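Angelverband Erkon beschließt neue Regeln für die Saison am Unterlauf der Brastau

Erkon, Donnerstag, 12. Dezember 2019

Der Angelverband Erkon hat die Fischereiordnung für seine Pachtstrecken überarbeitet. Die Neufassung wurde von der Mitgliederversammlung in Brastudau mit der erforderlichen Mehrheit angenommen und tritt zum Beginn der kommenden Saison in Kraft. Betroffen sind der Unterlauf der Brastau zwischen dem Wehr Irkton und der Mündung sowie die beiden Altarme auf dem Gemeindegebiet von Brastudau.

Kern der Änderungen ist die Anhebung des Mindestmaßes für den Zander. Entnommen werden dürfen künftig ausschließlich Fische ab einer Länge von 60 Zentimetern. Für den Hecht gilt ein Mindestmaß von 70 Zentimetern. Die Entnahme ist auf 3 Raubfische je Angler und Woche begrenzt, wobei Zander und Hecht zusammengerechnet werden. Untermaßige Fische sind unverzüglich und mit nassen Händen zurückzusetzen.

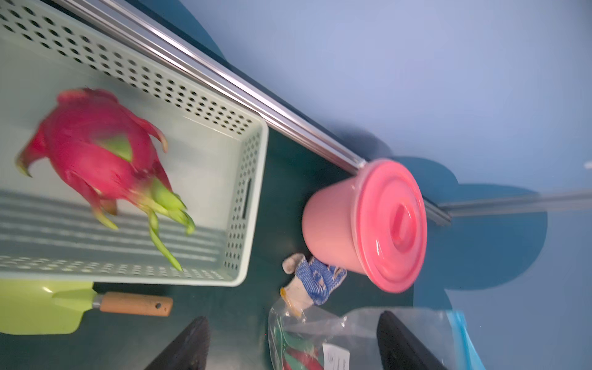
Grundlage des Beschlusses ist die Auswertung der Fangbücher, die bis Ende September in der Geschäftsstelle einzureichen waren. Von den Mitgliedern wurden mehr als 900 Fangbücher abgegeben. Nach Angaben des Verbandes ist der Anteil mittelgroßer Zander an den gemeldeten Fängen gegenüber dem Vorjahr deutlich zurückgegangen, während die Zahl der Angeltage nahezu unverändert blieb. Beim Barsch wurde kein vergleichbarer Rückgang festgestellt; eine Begrenzung der Entnahme ist für diese Art daher nicht vorgesehen.

Neu geregelt wird ferner das Angeln vom Boot. Zwischen dem Wehr Irkton und der Straßenbrücke ist es während der Schonzeit des Zanders vollständig untersagt. Außerhalb der Schonzeit bleibt es mit einem gesonderten Erlaubnisschein zulässig. Das Schleppangeln ist auf den Altarmen ganzjährig nicht gestattet. Der bisherige Sicherheitsabstand zum Wehr wird beibehalten und gilt für Boots- und Uferangler gleichermaßen. Die Beschilderung am linken Ufer wird bis zum Saisonbeginn erneuert.

Für das Nachtangeln ist weiterhin keine besondere Genehmigung erforderlich. Der Angelplatz ist jedoch während der gesamten Angelzeit durch eine nicht blendende Lichtquelle kenntlich zu machen. Zelte mit Boden sowie offene Feuer bleiben an allen Pachtstrecken verboten. Das Befahren der Deichwege mit Kraftfahrzeugen ist nur Inhabern einer entsprechenden Ausnahmegenehmigung erlaubt, die gut sichtbar im Fahrzeug auszulegen ist. 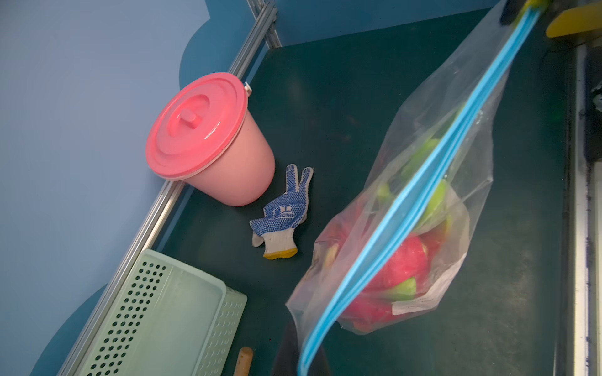

Rosa Eimer mit Deckel auf dunkelgrüner Tischplatte

Der Verband hat zugleich über den Besatz des kommenden Jahres entschieden. Vorgesehen ist das Einbringen von 600 Kilogramm Schleien und Karauschen, die sich auf die beiden Altarme verteilen. Mit der Lieferung wurde die Fischzucht Hyvönen beauftragt. Auf einen Besatz mit Zandern wird verzichtet, um die natürliche Vermehrung im Hauptstrom beurteilen zu können. Nach dem Besatz sind die Altarme für die Dauer von drei Wochen für die Angelfischerei gesperrt. Der genaue Zeitraum wird durch Aushang an den Zugängen bekannt gegeben.

Die Erlaubnisscheine für die neue Saison werden in der Geschäftsstelle in Erkon ausgegeben. Vorzulegen sind der gültige Fischereischein und der Nachweis über den entrichteten Jahresbeitrag. Mitglieder, die ihr Fangbuch noch nicht abgegeben haben, können dies bei der Abholung nachholen; ohne Rückgabe des Fangbuchs wird kein neuer Schein ausgestellt. Dies gilt auch dann, wenn im abgelaufenen Jahr keine Fänge verzeichnet wurden. Tagesscheine für Gäste sind wie bisher ausschließlich für den Hauptstrom erhältlich. Jugendliche Mitglieder erhalten ihren Erlaubnisschein über die Jugendgruppe.

Der vollständige Wortlaut der Fischereiordnung liegt in der Geschäftsstelle zur Einsicht aus und wird jedem Erlaubnisschein beigefügt. Verstöße können mit dem Entzug des Erlaubnisscheins geahndet werden.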